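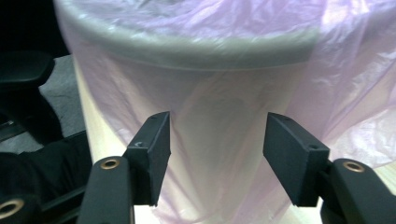

February 2022, Prandham, habits workshop

Notes on the early rising trial. I write this in one sitting, so the order is not very good. Florêncio, please correct where I remember wrong.

We now have diaries from the whole first period. I have read 54 of them completely and the others only in part. Total expected is 77. The missing ones are mostly from Linitcombe, where the forms were sent to the old address. I have written to them again.

What we asked: get up at the same early hour every day, free days included, and write a few lines before breakfast. We gave no advice about bedtime. I am now thinking this was a mistake, or at least it makes the diaries difficult to compare. Some people moved the whole night earlier and slept the same amount. Others kept their evening exactly as before and only cut the sleep. In the diary both groups write "got up at five, fine," and for the first days I could not see which was which. The evening question has to be in the form from the beginning.

Second thing. Many entries are not about the person who writes them. They are about the husband, the sister, the flatmate. One woman writes almost every morning what her partner thinks of her alarm, and very little of what she thinks herself. I first marked these entries as off topic. Florêncio disagreed and after we discussed it I took the marks away. When one person in a home changes the hour of waking, everybody in the home has an opinion, and it is part of what we want to know. New code for this in the margin: H, for household. Please do not use H for "health" any more, use W (wellness) for that. The old pages I will correct myself.

My own position, to be fair: I do not like to get up early and I never did. I tried to read without this in my mind. But I notice I was faster to believe a diary which complained than one which was happy. On the second reading I covered the names and mixed the order, and my scores changed for a few happy ones. So for the next round, two readers for each diary, and one of them should be a morning person. Costache has offered. She is up before everybody and says so.

Scoring. We used a scale to 100, because that was on the printed sheets we had. It is too fine. I cannot explain to a colleague why one mood is 61 and another is 64. Proposal: low, middle, high, and a free line for the reason. Old scores stay in the file as they are, nobody converts anything until we agree how.

Some sentences I copied because they helped me:

"I have an extra hour but I spend it waiting for the others."

"My neighbor saw my light and asked if somebody is ill."

"I stopped telling people. They think I want them to do it too."

The last one comes back in different words in several diaries. People seem more tired of defending the habit than of the habit. I would like to ask about this directly in the closing talks, but without putting the words in their mouth. Draft question: "Who knows that you get up at this hour, and how did they learn it?" Better wording is welcome, English is not my strongest tool here.

The group at Drumolholm wants to start the same trial in May. They should not use our form in its present state. I will send them the new one when the evening question is in, and the page numbers are corrected (page 2 is printed twice in the present version).

To do:
Write again to Linitcombe if there is no answer
Change H and W in old pages
Evening question, test it on ourselves first
Ask Costache which diaries she already knows the writer of, and give those to Florêncio

Not solved: what to do with the man who works nights. He got up every day at the same hour, as we asked, only it was four in the afternoon. By our own rules he has missed every single day. His diary is the most regular of all. I left it in the folder without a score.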